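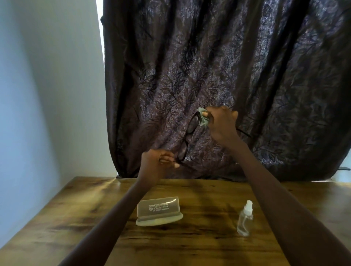
Pendunlow, April

Setting up the Kaijage tabletop cell for the eyeglass-cleaning task

Operators at the Pendunlow site use the procedure on this page to prepare the Kaijage cell for the eyeglass-cleaning task, first for the hand demonstration and then for the arms. It replaces the setup notes in Gririx work instruction 471. The maintenance schedule in that instruction remains in force.

Before you start

Put the arms in the parked position and switch the cell to Setup on the Plerno controller. The status light should be steady. If it flashes, a fault is still stored and must be cleared from the maintenance screen before anyone reaches over the table.

Collect the items for the task: one pair of eyeglasses, one closed glasses case, one spray bottle and one cleaning cloth. Use glasses with thick, dark rims for the first session. Thin wire rims are permitted later, once the grip settings have been checked.

Table and background

Wipe the tabletop with a barely damp cloth and let it dry. Polish must not be used on the table, as it adds to the glare that a satin finish already gives near a bright window.

Draw the curtain across the back of the table so that the hem meets the far edge. A dark curtain gives a clear view of the upper part of the workspace, where the glasses are held during cleaning. A patterned curtain is acceptable. It will show through the lenses, and the lens detector has been set up with this in mind. Black rims on a dark curtain are harder to separate, so check the rim outline on the controller before going further. If the outline breaks up, add light from the front and leave the curtain in place.

Strips of daylight at the sides of the curtain are allowed as long as they stay clear of the hands. Measure the light at the middle of the table. The reading should be at least 700 lux.

Placing the items

1. Lay the case flat, lid closed, with its long side parallel to the front edge of the table and slightly left of center.
2. Stand the spray bottle upright to the right of the case. Leave a clear gap between them — the right gripper needs room to close without touching the case.
3. Check the level in the bottle. A small amount of liquid is enough for a session, and a full bottle tips more easily when the gripper pushes against it.
4. Place the glasses and the folded cloth at the front of the table, within reach of both arms.

A clear bottle on a strongly grained table may be missed by the depth camera. Should this happen, enter the position by hand on the Items screen and run the check again.

The hand demonstration

Sit centered at the table with sleeves pushed up and forearms bare. Remove watches and rings. The head camera should look forward and slightly down, taking in the tabletop and the lower part of the curtain.

Pick up the glasses with the left hand and hold them near one hinge, above the table. Bring the cloth to the upper lens with the right hand, thumb on one side and fingers on the other, and wipe with light pressure. Keep the glasses high enough that the case and the bottle stay in view below. Part of the lens will be covered by the fingers, but the rim should not be hidden for the whole pass.

Turn the glasses over to do the second lens, then set them down with the temples open. Press Save on the controller after each pass.

Handing over to the arms

Return every item to its starting place and leave the table area. Select Run, Slow, and watch the first pass with one hand on the stop button. If the cloth slips from the right gripper, stop the cell and inspect the finger pads for wear or residue. Replacement pads are listed in the Plerno parts catalog under item 139.

At the end of the session, park the arms, close the bottle and put the used cloth in the wash bin. Record any change to the item positions in the cell log.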